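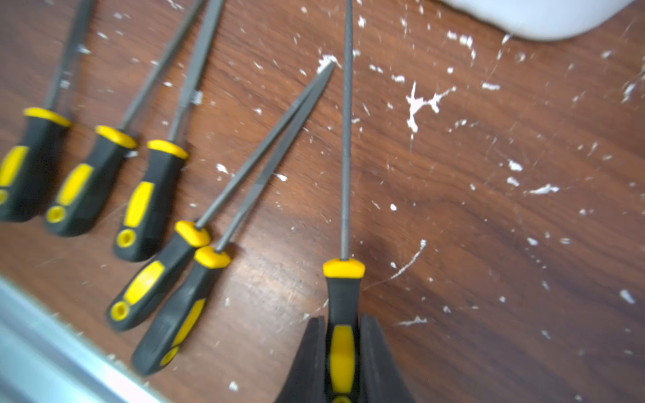 **Can a small repair shop rent a pair of robot arms just to put hand tools away?**

It can, for $1,052 a month, if the shop has a spare bench and someone willing to spend a morning on setup. The service is called Stedance, and it is sold by Fudley, a rental firm in Berge. The price covers two arms, wrist cameras, the rail they bolt to, and phone support. Delivery is extra.

The job we looked at was hand files. They are awkward to pick up. The blades are thin, they cross over each other, and a good grip usually means going for the handle. Stedance uses a two-finger gripper on each arm and puts the files in a plain plastic tray.
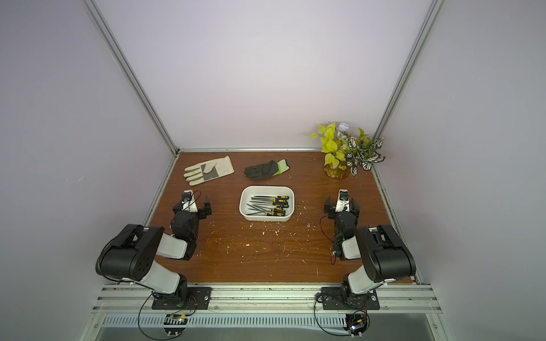 **Corinne Hadlow**

Fudley says a new tool takes 40 practice runs before the arms should be left to work on it. Our files had black-and-yellow handles, and we kept to that one style throughout. A shop with mixed sets should plan on more practice.

The main competitor is Flesa, which rents a single arm for less and leaves the customer to build the bench. Flesa's software is easier to learn. Stedance has more menus, and the manual skips a few of them. On the other hand, a second arm is useful when the tray needs to be moved.

Support hours end at 4 p.m., too early for most shops. The minimum term is 10 months, and leaving before then costs 75 percent of what remains. Fudley plans a shorter contract in June. Shops that only want to try the arms should wait for it.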